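Drirura Multisport Club
Beginner Triathlon Program – progress report, second quarter

The program is on track against the funding agreement. We took 18 new members into the learn-to-tri squad in August, and two of them had never swum in open water. One has since withdrawn with a calf injury and hopes to join the next intake.

Pool sessions run at 6 am with Shirley Ross coaching. We lost two mornings when the pool heater failed, and the centre has credited the lane hire. Larasati Entili has taken over the bike skills group from Aiman Pelupessy, who is still leading the brick sessions. The ride now finishes at the Prisitz Road car park – the old finish had no safe place to rack bikes.

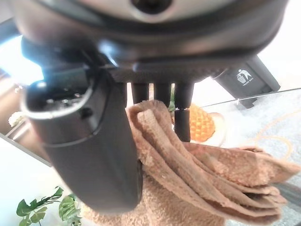 Gripper and towel, seen from underneath.

Nineteen people entered the club's practice sprint event at Lake Omen, including past squad members. All finished. The slowest swimmer was out of the water before the course closed, which was our main worry after last year. Transition was crowded and we will ask for a second row of racks next time.

Spending to date is 56 per cent of the grant. The largest item was wetsuit hire. Saodah Rondonuwu is still chasing one invoice for first aid cover, so that line will go up a little in the next report.

Next quarter we will start the run technique block and book the coaching course for Larasati. We would like to move the unspent travel money to lane hire – please let us know if this needs a formal variation.

Danjuma Okonkwo
Program coordinator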